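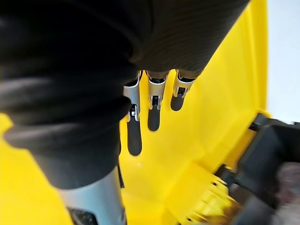 August has been a month of getting used to things on the second floor, and since so many of you have stopped me by the elevators to ask how it's going with the cleaning robot, I thought I'd better sit down and write it all out in one go. Get a coffee first, I do tend to ramble.

For those of you at Medrano Street who haven't been over to see it, the short version is that Rerstead signed up with Tultent for a trial of a robot that does parts of the evening cleaning - trash, liners, stray bottles and cups, and some practice with the mop bucket. The trial runs 16 weeks and we are in week 12. It works on the lounge side of the floor, in the stretch with the carpet and the soft chairs, and it comes on at 5:30 p.m., when most of you are hunting for your car keys. The Tultent people call the model the Worum. We've ended up calling it the Worum too, mostly because the naming contest got three entries and two of them were from my own kids.

## How it came about

Our evening crew has been short for a long time. When I started here there were six people on evenings and now there are four, and the building hasn't gotten any smaller. Last year those four changed 1,915 bin liners on our floor and the one below it, which I know because Baltazar Valdovinos keeps a supply log that goes back further than I do. Every one of those is a bend, a pull, a knot and another bend. Baltazar has led evenings for eleven years and has had his share of sore backs, and when the office first talked to him about a robot he asked whether it could do bins, and said he wasn't very interested in anything else until it could.

So bins came first. It picked them up more slowly than I'd pictured (I think I had movies in my head), and there were evenings in the first weeks when one wastebasket took longer than my whole commute. The trouble was the plastic. A bin is a good solid thing with a rim, and a bottle keeps its shape more or less, but a liner is a slippery wad of nothing that folds itself a new way every time somebody breathes near it. I've had a fair amount of sympathy for the machine on this point, having fought with the same liners in the kitchenette.

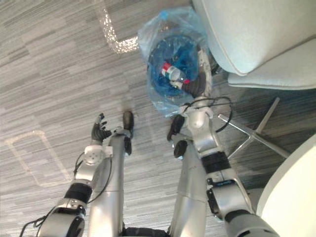
*Evening bin work on the carpet, with a water bottle in the blue liner.*

We did have to change a few habits. The one most of you have noticed is the chairs. In the first weeks people left the desk chairs wherever they happened to be standing when the phone rang, and the robot would come up to one and simply wait. Now we ask that chairs get pushed in before you go. Thank you to the folks on the window side, who started doing it before the email even went out, and a gentle nudge to the folks by the printer, who know who they are.

## What the crew says

I sat with the evening crew over their break, because it seemed wrong to write all this from the point of view of somebody who goes home at five. There was cake, left over from a birthday in accounting, and that may have helped people talk.

The first thing they wanted in the newsletter is that their hours haven't changed. That was agreed in writing before the trial began and it holds until the trial is over, and everyone will get a proper sit-down meeting before anything is decided after that. I was asked to put it in plainly, so there it is. I was also asked to say that not everybody is relaxed about it. Four people can do the arithmetic on what a good trial might mean, and being told that things are fine for 16 weeks is a different feeling from being told that they're fine. I don't have a better answer to give than the one I was given, and I told them I'd keep asking.

What has changed is the order of the evening. Baltazar used to start with a full loop of the bins and get to the restrooms and the big kitchen when he was already tired. These days he begins with the kitchen, while he's fresh, and comes by the lounge later on to check what the robot has done. He fixes what needs fixing and writes it down in a green notebook, and every week he goes through the notebook with the Tultent technician on the phone. Those calls were meant to last fifteen minutes. They run to an hour now, and I've heard him through the supply room door explaining in great detail why a liner should be folded over the rim and never tucked under it. 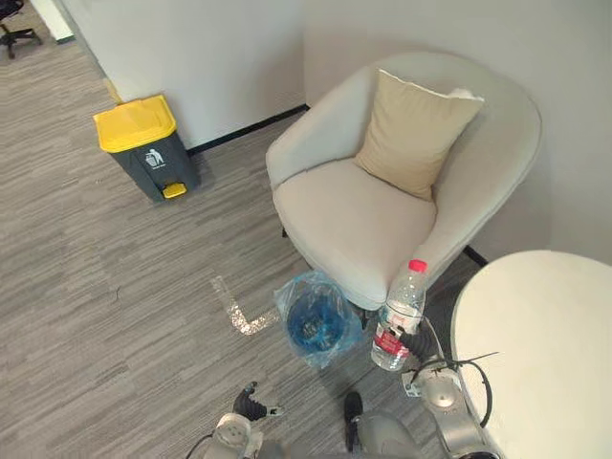
Recycling is the part of this I care about personally, and I've been a pest about it for years, so please indulge me for a paragraph. We lose a lot of good plastic at the end of the day when everything goes into one bag, and the crew has never had time to stand there picking through it. Having something that can take hold of bottles one at a time changes what we can ask for. The ones we seem to have most of are like the one by the white armchair, clear ridged plastic with the red cap and the red and white label, and a good many turn up with water in them. A bottle with water in it is heavier, and it can leak into the bag, so please, please empty yours at the sink before you leave it anywhere. Baltazar has been asking for that since long before there was any robot on the floor, and he would like me to mention that he was right the first time.

The mop is a longer story. The yellow bucket has a black wringer on it and a mop is an awkward customer even for people, with all that weight at the wrong end. The plan was to have the robot mopping the kitchen tile by now, and that plan has been moved back to the last part of the trial. The crew is in no hurry about it. One of them told me she'd trust it with her own kitchen floor at home sometime after she trusted it with her mother's china.

I should say something about the black knit coverings too, as I've been asked about those more than anything else. Our own crew chose to call them the sweaters, and the name has stuck so firmly that the technician uses it on the phone. If you find one lying on a table, leave it where it is and send Baltazar a note.

The liners have come along nicely in the meantime. We switched to the thin blue ones in July, which were cheaper by the case, and that set things back some, as they cling to everything and to each other most of all.
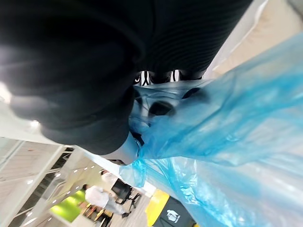
Even so, Baltazar's notebook is getting shorter. In the early weeks he was filling 2 pages an evening, and now it's often a few lines with a question mark at the end. He has started using the time to train our newest crew member on the floor machines, a job he'd been meaning to get to since the winter, and the lobby floor looks better than it has in years. I don't think I'd have guessed that the first thing I noticed from a robot in the lounge would be a shiny lobby, but I walk over it every morning and I do notice.

There are things I miss, I'll admit. Baltazar used to come past my desk with the cart at the same time every evening and we'd have five minutes on his tomatoes and my terrible parking. He's in the kitchen at that hour now. I've taken to carrying my mug down there myself on the way out, and I'd recommend it to any of you who used to say hello to him at your desks and have wondered where he got to.

## A few practical things

- Push your chair in when you leave.
- Empty bottles and cups at the sink first.
- Please don't peel up the tape on the carpet, even if the corner is loose. Tell the front desk.
- If you're working late in the lounge, that's fine, just keep your bag and your cords off the floor.
- Questions about the trial go in the box by the supply room or straight to me. The crew reads them as well.

We're having an open evening in the lounge before the trial wraps up, so that day staff can see the work for themselves and, more to the point, talk with the people who've been teaching it. Baltazar has agreed to say a few words if there's food. I'll send the time around once I've found a night that doesn't clash with budget week.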